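Tyre pressure light back on after every reset — worth paying for sensors?

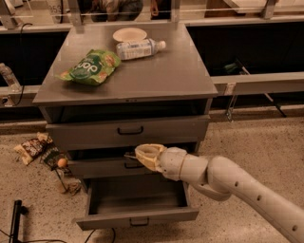

How long should a tyre pressure warning stay off after a reset?
Until a tyre loses enough air to set it off again, which on sound tyres can easily be months.

Posted in Cars and Vans, Oltstead Community Help

pullside_driver
Mine manages nearly 70 miles. Then the amber light comes on, I pull over, get the gauge out, and all four read the same as they did on the drive. I've reset it through the dash menu more times than I care to admit. The garage on Tukura Road plugged it in, told me "probably sensors" and quoted 726 for a full set, fitted and coded. I asked which one was faulty and got a shrug. I asked what the code was and he'd already cleared it. Forgive me if I'm not reaching for my wallet. The car is nine years old, the tyres were new in August, and the light never came on before that. Has anyone paid for this and had the light stay off?

Lenz
Before you spend anything, find out if the car has sensors at all. Plenty of cars that age don't. They use the ABS wheel speed readings and guess at the pressure from how fast each wheel turns. If yours is that sort, 726 buys you four parts the car can't talk to. A reset button or menu option often points that way, though some cars with proper sensors have one as well, so check the handbook.

The new tyres are what I'd look at. Are all four the same make and size? One odd tyre, or a worn one left on, can upset the speed type. And some cars want a fair bit of driving at mixed speeds after a reset before they've learned anything, so mine was no use to judge by until I'd done a proper trip.

If it does have sensors, they have batteries and at nine years they could well be on the way out. But a half decent reader will show each one separately. "Probably" is not a reading. I'd want the wheel position and the code written down before agreeing to any of it — and I'd take it to a different garage.

Check the pressures cold too, first thing, with a gauge you trust. My old one read 30 whatever I stuck it on.

mossbank2384
had this, it was a slow puncture. garage said sensors as well. small screw in the tread, lost a bit overnight and I kept topping it up without thinking. put soapy water round the valves and look for bubbles. dont bother with the foam stuff in a can

pullside_driver
Three of the tyres match and one doesn't, which I hadn't noticed until I went out just now with a torch. Same size, different make. Not convinced that explains it but I'll ring the tyre place before I ring Tukura Road again.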